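Strata, and other ways to lose a winter

I bought into a building called Menard because it had a lemon tree in the courtyard and the agent said the body corporate was "relaxed". I now know that relaxed is a technical term. It means the gutters were last cleaned by someone who has since retired to Queensland.

My first general meeting was in June, at seven in the evening, in the foyer, under the light that hums. There were nine of us on borrowed chairs. I'd brought a pen and a printed agenda with sections highlighted, and a woman from upstairs looked at my highlighter the way you'd look at a toddler carrying scissors.

Item one was the minutes of the previous meeting, which took twenty-five minutes, because Anselmo Zapata from unit 2 did not accept the word "noted". He had raised the matter of the side gate. The minutes said the matter of the side gate was noted. Anselmo's position was that it had been discussed, with some heat, and that a man who later wants to say I told you so needs the paperwork to be in order. We changed it to "discussed". Then someone asked whether the heat should go in as well.

Item two was the side gate.

I won't relive the gate. It swings the wrong way, it has swung the wrong way since the place was built, and there are two schools of thought about what the wrong way is. I joined one of them by accident when I said I found it a bit awkward with the bins. I've been greeted warmly by half the building ever since, and the other half let the front door close in a considered manner as I come up the path with the shopping.

What I'd really come for was the hot water. Menard has a shared system, which lives in a cupboard behind the laundry and makes a noise like a kettle being told bad news. If you shower before six you get steam. If you shower after half past seven you get an education. My neighbour Sarahí Carrillo works nights and says that at three in the afternoon it's the best shower in Melbourne, so I suppose it depends on what you're prepared to give up.
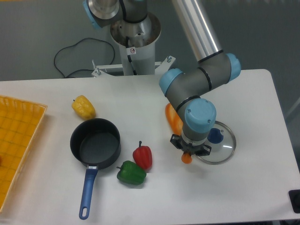 The managing agent, Victor Sang, had brought quotes. Victor has the calm of someone who attends four of these a week and has stopped hearing individual words. There were 3 quotes, handed around in a plastic sleeve. One was from Contreras, very thorough, and cost roughly what I paid for my first car and my second car. One was from an outfit called Skanura, who had not inspected the system but felt confident. The last was a handwritten figure on the back of a business card, and that one had a surprising amount of support.

There's a thing that happens to adults when they are asked to spend money collectively. People who would replace their own heater by lunchtime want to know whether we've considered lagging the pipes. Somebody's brother-in-law had lagged some pipes in Bendigo. We spent a good while with the brother-in-law, and I came away feeling I'd know him in the street.

Azucena Alvarado, who has lived here for 19 years and owns the only parking spot you can get into without folding your mirrors, asked how much was in the sinking fund. Victor turned a page. He turned it back. The sinking fund, he said, stood at 237 dollars.

It was quiet enough to hear the light.

Now, I'm no accountant, but I had been paying into this fund, and I'd pictured it as a sort of reservoir. Apparently there'd been a tree root. Before the root there was the roof, and before the roof, in some distant and golden age, there'd been the letterboxes, which were imported. I'd never given the letterboxes a second glance. I've had a proper look since, and they are quite good letterboxes.

So there will be a special levy. We voted for it the way people get into the sea at Torquay, one at a time and making noises. Anselmo abstained and asked that his abstention be recorded as "firm". Contreras got the job, with a start date that Victor described as indicative, and the handwritten card was put back in its sleeve in case.

Then we got to general business. A motion to ban wind chimes was moved, seconded and withdrawn once we worked out whose wind chimes they were and that she was sitting next to the heater. Sarahí asked whether anyone else could smell gas in the laundry and four people said oh, that, in unison. That has now been dealt with, by a man in a van, the next morning.

I was elected secretary. I'd like to say there was a contest. Azucena said, "She's got a highlighter," and the hands went up, including, I noticed later, my own.

The first thing I did in office was write up the minutes, and I've been at it for two weeks now. I've got the gate down to a page and a half. Anselmo has seen a draft and has comments.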